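Tasport Commuter Seat Cushion, reviewed from Section 31

I bought the Tasport for the ballpark and the train to it, a 31-minute ride on molded plastic. It folds flat, clips to a belt loop and claims to hold 822 pounds, so the whole row could share.

Through April it did fine. By the sixth inning I could still feel both legs, a first for me at a night game. The strap is the weak spot — it let go on the platform stairs, and the cushion reached the bottom before I did.

The old Lachance pad is softer but won't fit under a train seat. Get the Tasport, and tie a knot in the strap.

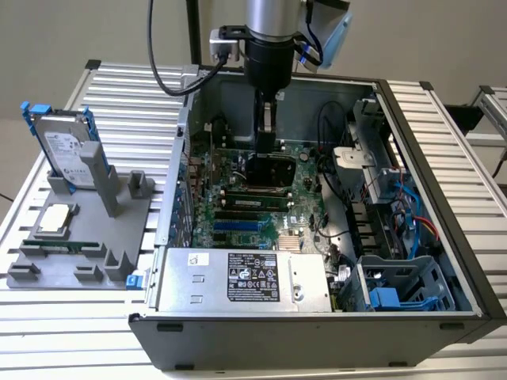
One reader wrote in that the knot slips too, and that a carabiner has held for her all season.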